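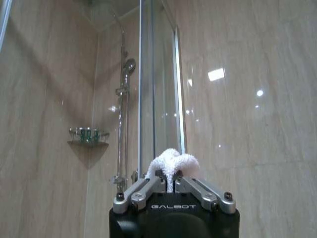
Towel held between the gripper fingers at the glass, wrist camera view.

Teaching a Shower Wipe-Down by Remote Control

This page covers how we record demonstrations for the glass-wiping task in a small bathroom. It assumes the arm is already mounted, homed and talking to the operator station. If it isn't, do the setup page first.

You will need the hand controllers, the wrist camera feed, one white terry-cloth towel, and a second person standing where they can reach the stop button. The Retska recording software should be version 14 or later. Older versions drop the gripper width from the log, and a wiping demonstration without gripper width can't be used.

Before you start

Clear the floor between the robot and the shower. Turn the water off at the mixer and leave it off. The glass should be dry for the first set of recordings.

Turn on the ceiling light and keep it on for the whole session. Glossy walls and clear glass throw back a lot of glare, and the bright spots move as the wrist moves. You can't get rid of them, but you can keep the lighting the same from one recording to the next. Close the bathroom door if daylight comes in from the hall.

Check the wrist feed on the monitor. You want to see both fingertips and a good stretch of glass past them. If the picture lags behind your hands, stop and fix the connection.

Loading the towel

Open the gripper all the way. Bunch the towel by hand into a small bundle and twist the middle into a narrow neck. Put the neck between the fingers and close slowly at low force. The loose ends should stick up past the fingertips, with enough cloth showing that no metal can touch the glass. Tug it once. If it slides, open up and twist it tighter.

Save the closed width as your grip preset. Towels differ, so set it again whenever you change the cloth.

Recording the wipe

1. Move to the start pose with the gripper open and facing the enclosure. Hold still for two seconds.

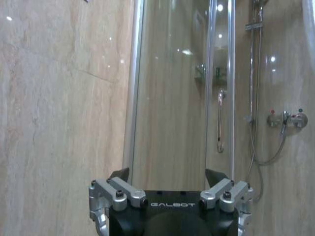 2. Press the clutch on the right controller and make one slow pass through the air along the path you plan to use. Don't record this pass. Watch the handle on the door and the hose outside the enclosure. Both are easy to catch with a finger when you are looking only at the glass.

3. Back away, load the towel, and start recording. Approach the glass straight on. Slow down before contact and let the cloth touch first.

4. Wipe from top to bottom in one stroke. Lift off, move over by a little less than the width of the cloth, and repeat. On a curved panel, turn the wrist as you go so the towel stays flat to the surface.

5. Stop short of the metal trim. Edges are recorded as a separate task.

6. Back away from the glass, hold still again, and stop recording. A good run takes 32 seconds or less. Longer runs usually mean the operator paused to think, and the pauses get learned along with everything else.

Do 10 runs, then swap operators. Jarlath Horgan and Hilkka Laaksonen recorded our first sets, and their strokes look quite different when played back. Keep that variety. Just don't change the order of the steps.

Marking bad runs

Mark a run as failed if the towel drops, if a finger touches the glass, or if you had to let go of the clutch in the middle of a stroke. Don't delete it. Failed runs go in their own folder and are used later for recovery training.

If the arm stops on a force limit, have the second person check the glass before you clear the fault. Then back the arm out by hand at low speed. Never raise the limit to finish a run.

Upload the folder at the end of the session and write the towel, the operator and the grip preset in the notes field. The edge task uses the same start pose and has its own page.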